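Last updated: 7th March

Gripper comparison, wrist-mounted view
Speaker notes, Sekar Lubis
Paltimance internal methods talk

Opening

Skip the company slide. Go straight to the question: two grippers, one arm, same controller, which one do we keep on the floor cell? Mention that Melati Lumenta wrote the test plan and Arif Krishnan ran the bench. Questions at the end, except on units.

Setup

Gripper A is the Coltorex parallel unit, metal fingers. Gripper B is the Nair unit with the rounded dark fingers. Both were run from the Drirnberg controller on the same firmware. Each did 2,000 cycles on the standard part set, 8 parts per set. Closing force was set from the load cell before every block. Do not quote the data sheet values; the two makers measure at different points on the finger.

Wrist camera

Explain why the camera is at the wrist. The overhead camera loses the fingertips whenever the arm is above the part. The price is near-field clutter: anything close to the lens takes up a lot of the image and will not be in focus. Point to the large dark finger in the foreground, then to the silver finger behind it, sharp enough to find the screw head at the joint. Point to the short streaks in the floor texture on the right. Exposure was fixed for all blocks, so blur can be compared between runs.
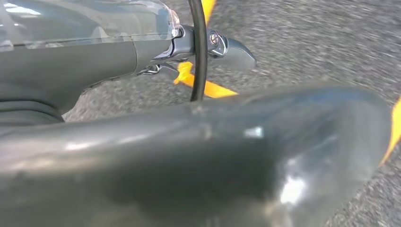 Results

Slip events first, then cycle time. A was faster to close. B held the smooth parts better and lost ground on the thin ones, where the rounded tip rides over the edge. Give the tip offset from the calibration sheet, not from memory. Hidayah Kusuma will ask about drift: nearly 100 blocks were rechecked and the offset stayed within tolerance on both units.

Cable routing

One slide only. Cable position matters for the tracker when it passes in front of the gripper. We masked it by hand in November and want a fixed mask. Melur Wattimena has the clip drawings.

Open items

Repeat the thin parts with a flat insert on B. Try a shorter lens on the wrist mount. Decide on A or B after the insert run. If time is short, drop the cable slide and keep this one.

Contact: Sekar Lubis, Paltimance | Copyright Paltimance | Back to top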